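Bin picking software at Jekormont: notes from an afternoon visit
Ona Ramanauskas, 9/17/24
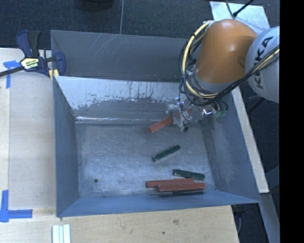

I went to Jekormont to look at their software, and most of the afternoon was spent on one job: getting blocks out of a metal bin with a KUKA arm. The group has been on it since May. They opened the lab to a small party from outside, mostly people who integrate cells for a living, and we were allowed to sit at the desks and read the logs.

The stack has three parts. Perception is called Rekeo and was written in-house. The planner is Peltonen, also theirs. Juvgate sits between the two and the robot controller and does the dull work of passing poses, checking timestamps and deciding when to stop. I had expected to hear mostly about perception, but it was Juvgate that took up most of the talk.

Rekeo first. It finds each block in the depth image, fits a box to it and gives back a pose with a confidence score. Colour is used only to split blocks that touch. The metal of the bin causes more trouble than the blocks do. Bare sheet metal throws back bright streaks, the depth sensor returns holes or false points there, and an early version would now and then report a block where there was only a reflection. Their fix is to store a model of the empty bin and throw away any point within a set margin of a wall. The cost is that a block lying tight against the side can lose part of its outline. When that happens the score drops and the block is left until later.

The bin model has to be right, of course. If the bin shifts on the bench, the margin is wrong on one side. Rekeo now refits the bin walls at the start of every run and refuses to go on if they have moved too far from the stored position. One of the visitors asked why it didn't simply correct itself and carry on. The answer was that a moved bin usually means someone has knocked it, and they would like to know.

Peltonen takes the list of poses and tries grasps on each block in turn. For a long block it tests several points along the length, and for each point it checks the gripper and the last links of the arm against the bin walls. The cables are modelled as a fat cylinder round the wrist, which is crude and rules out some grasps that would work. They tried a finer cable model and dropped it. It slowed the planner, and the cables never hung where the model said they would.

Grasps away from the middle of a block are allowed, so a block may come up at a slant. The planner therefore treats the held block as part of the arm on the way out, using the pose from before the grasp. If the block turns in the grip, the pose is wrong. There is no second look at present, though one is planned.

We were shown a log of 1,190 pick attempts. The 31 attempts that ended in a protective stop had been gone through by hand, and 13 of those were traced to Juvgate passing on a stale pose: the image had been taken before the last block was fully clear, and the neighbour had moved. The check for this was already in the code, but the two computers' clocks had drifted apart and the check was comparing times that didn't match. They now stamp everything on one machine. I have had the same fault on a job of my own and it took me far longer to find.

The replay tool was the part I would have taken home. Any attempt can be opened from the log and run again through Rekeo and Peltonen with different settings, without the robot. You see the old grasp and the new one side by side, with the reason each rejected grasp was rejected. Changing the wall margin by hand and watching the list of grasps grow and shrink taught me more than the slides had. It loads slowly – the depth images are kept uncompressed – and the search box only accepts exact run numbers.

Questions at the end were mainly about moving to other parts. Blocks are simple shapes and the group said so plainly. The box fitting would have to go for anything curved, while Juvgate and the replay tool should carry over as they are. There was no date given for a release of either. I have asked for a copy of the log format, and they said they would send the current draft.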